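제4장 식탁보와 깔개: 덮는 물건을 의심하는 법

이 장에서 배울 내용
천의 무늬와 식탁의 크기를 맞추는 방법
치수를 재고 처짐 길이를 정하는 순서
흔히 권하는 요령 가운데 따를 것과 버릴 것

살림을 다룬 책치고 식탁보를 권하지 않는 책은 드물다. 덮기만 하면 방이 환해지고, 상판이 보호되고, 식사 시간이 즐거워진다고 한다. 필자는 이 세 가지 주장 가운데 두 번째만 조건부로 인정한다. 방이 환해지는지는 조명과 벽 색에 더 크게 달려 있고, 식사 시간이 즐거운지는 식탁보에 물을 일이 아니다. 상판 보호도 천이 어떤 재질인가에 따라 사정이 다르다. 얇은 면직물 한 겹은 뜨거운 냄비 앞에서 별 도움이 되지 않는다. 냄비 받침을 치우고 식탁보만 믿었다가 상판에 둥근 자국을 남긴 집을 여러 번 보았다.

그렇다고 식탁보를 쓰지 말자는 이야기는 하지 않겠다. 이 장의 관심은 사기 전에 무엇을 따져 보아야 하는가에 있다. 앞 장에서 다룬 커튼과 마찬가지로, 천은 가게의 진열대에 접혀 있을 때와 집에서 펼쳤을 때 전혀 다른 물건처럼 보인다. 접힌 천에서는 무늬의 한 조각만 보이기 때문이다. 견본첩의 손바닥만 한 조각을 보고 고르는 경우는 더 위험하다. 반복 단위가 큰 무늬라면 견본에는 꽃잎 반쪽만 들어 있을 수도 있다.

바느질 강사 베르나 몬토야는 수강생에게 천을 사기 전에 반드시 한 번 바닥에 펼쳐 보라고 가르친다. 가게 주인이 싫은 얼굴을 하더라도 그렇게 하라는 것이다. 필자는 이 조언에는 별 불만이 없다. 다만 바닥에 펼친 천은 서서 내려다보게 되고, 식탁에 깐 천은 대개 앉아서 비스듬히 보게 된다는 점을 덧붙여야겠다. 눈높이가 달라지면 무늬의 인상도 달라진다. 가능하다면 가게에 있는 아무 탁자에나 걸쳐 놓고 의자 높이에서 다시 보기 바란다.

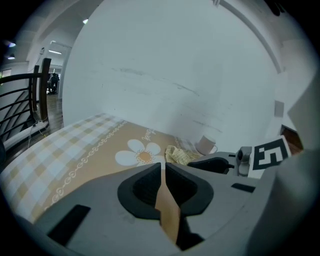
식탁보의 무늬는 크게 전면 반복형과 구획형으로 나눈다. 전면 반복형은 같은 무늬가 천 전체에 고르게 이어지는 것으로, 어디를 잘라도 비슷하고 식탁 어느 쪽에 앉아도 보이는 모양이 크게 다르지 않다. 구획형은 한 장의 천 안에서 서로 다른 무늬가 자리를 나누어 가진다. 흰색과 옅은 회색, 베이지색의 체크가 한쪽을 차지하고, 작은 고리와 하트가 이어진 흰 사슬 모양 띠가 경계를 긋고, 그 너머 황갈색 바탕에 커다란 흰 꽃이 놓인 위 사진의 식탁보가 구획형이다. 꽃 한 송이가 이만큼 크면 그릇을 어디에 놓느냐에 따라 꽃이 다 보이기도 하고 가운데의 주황빛 도는 황갈색 원만 남기도 한다. 판매 사진에서는 대개 빈 천을 찍으므로 이 문제가 드러나지 않는다. 구획형을 고를 때에는 상차림을 마친 뒤에 무엇이 남을지를 먼저 상상해야 한다.

체크무늬에는 또 다른 함정이 있다. 선이 곧기 때문에 천이 조금만 틀어져도 금방 눈에 띈다. 어떤 책에서는 체크무늬가 초보자에게 쉽다고 하는데, 재단할 때 칸을 따라 자르면 된다는 뜻이라면 맞는 말이다. 매일 깔고 걷는 사람의 처지에서는 그렇지 않다. 식탁 모서리와 칸의 줄이 어긋난 채로 저녁을 먹는 일이 거슬린다면, 잔꽃무늬나 무지가 훨씬 편하다.

4.1 치수를 재는 순서

먼저 상판의 가로와 세로를 잰다. 줄자는 상판 위에 평평하게 대고, 모서리가 둥글게 굴려져 있으면 가장 긴 곳을 기준으로 한다. 다음으로 처짐 길이를 정한다. 처짐 길이란 상판 가장자리에서 천이 아래로 늘어지는 길이를 말한다. 이 책의 실습에서는 30센티미터를 쓴다. 의자에 앉은 사람의 무릎에 살짝 닿는 정도인데, 어린아이가 있는 집에서는 더 짧게 잡아도 좋다. 아이가 천을 잡아당기면 그 위의 것이 모두 따라 내려온다.

필요한 천의 길이는 상판 길이에 처짐 길이의 두 배를 더하고, 다시 양쪽 시접을 더한 값이다. 시접은 한쪽에 2센티미터씩 둔다. 길이가 200센티미터인 6인용 식탁이라면 264센티미터가 나온다. 폭도 같은 방법으로 계산한다. 세탁하면 줄어드는 천은 재단하기 전에 미리 한 번 빨아서 말린다. 포장에 방축 가공이라고 적혀 있어도 필자는 빤다.

둥근 식탁에는 이 계산이 그대로 맞지 않는다. 지름에 처짐 길이 두 배와 시접을 더한 정사각형 천을 준비한 뒤 네 겹으로 접어 호를 그려 자른다. 자세한 그림은 4.3절에 실었다.

4.2 비닐과 코팅 천에 관하여

닦기만 하면 된다는 것이 코팅 천의 장점으로 꼽힌다. 실제로 국물을 자주 흘리는 집이라면 쓸 만하다. 그러나 접어서 보관하면 접힌 줄이 오래 남고, 그 줄을 따라 표면이 먼저 갈라진다. 말아서 보관할 자리가 없는 집에는 권하지 않는다. 카레나 김치 국물이 묻은 자리를 오래 두면 색이 밴다는 것도 알아 둘 일이다.

래퍼티 하다드는 이 책의 초고를 읽고 코팅 천에 너무 박하다고 적어 보냈다. 그의 집에서는 같은 천을 여러 해 동안 멀쩡하게 쓰고 있다고 한다. 필자는 그의 집 식탁이 창에서 멀다는 사실을 함께 적어 두고 싶다. 햇빛이 드는 자리에서 얼마나 버티는지는 다른 문제이며, 이 장 끝의 실습 과제에서 직접 확인해 보기로 한다.

준비물
줄자, 재단용 초크, 시침핀
면 식탁보 천과 코팅 천 조각 각각 한 장
집에서 쓰는 식탁의 치수를 적은 종이

준비물을 갖추었으면 4.3절의 그림을 펴 놓고 자기 식탁의 치수부터 다시 재어 본다. 종이에 적어 온 숫자가 줄자의 눈금과 다르면 줄자를 따른다.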